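3.2 What people leave on the table

Studies of shared refreshment tables have tended to ask what gets eaten. We were more interested in what does not. Anyone who has sat through a long meeting will know the last biscuit, which survives in full view of a dozen hungry adults and is eventually thrown away by someone who wanted it all along. Grīnberga calls this the "courtesy remainder", and we keep his term here, although it makes the matter sound more gracious than our interviews suggest it is.

The observations were made at five sites: a library reading group in Stesham, two evening classes in Gadel, a parish council in Koppel and a choir in Flodum. The choir was added in November, after a promising bowls club stopped replying to our letters. In all, 41 sessions were attended. At each one the observer sat at the back with a notebook and was asked, sooner or later, whether they would like a cup of tea. Refusing drew more attention than accepting, so after the second week observers were told to accept.

Fruit behaved differently from baked goods. A plate of shortbread would empty quickly down to the final piece and then stop dead. Apples hardly moved at all until the break was nearly over, when one or two would go into coat pockets. Members of the Koppel council described fruit as something one ought to take, and cake as something one ought not to, and then acted on neither principle. One councillor told us that she had never eaten an apple in a meeting "because of the noise", a point that had escaped the earlier literature and, we admit, our own questionnaire.

Drinks raise a separate difficulty. An open cup is quickly treated as belonging to somebody, even when it is clean and empty, whereas a sealed bottle may be common property for an entire evening. Where the two stand on the same table, as in Figure 4, newcomers have to work out which items are on offer and which are already spoken for. Most of our respondents said they would ask. In the sessions we attended, very few did; the usual method was to hover, look at the door and go without.

We had expected table coverings to make people more cautious, on the grounds that a cloth looks like a decision somebody has made. The notebooks gave only weak support for this. At Flodum the covering went on for the Christmas rehearsal and takings from the plate went up, but so did the quality of the mince pies, and we were in no position to hold the mince pies constant.

Figure 4. Water bottle, apple and paper cup on a white-covered table.

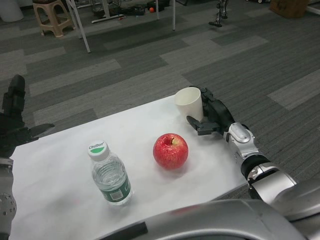
3.3 Who clears up

Clearing was recorded from the moment the first chair was stacked. At the Gadel classes it fell to whoever was sitting nearest the sink, and by the third week the seats nearest the sink were the last to fill.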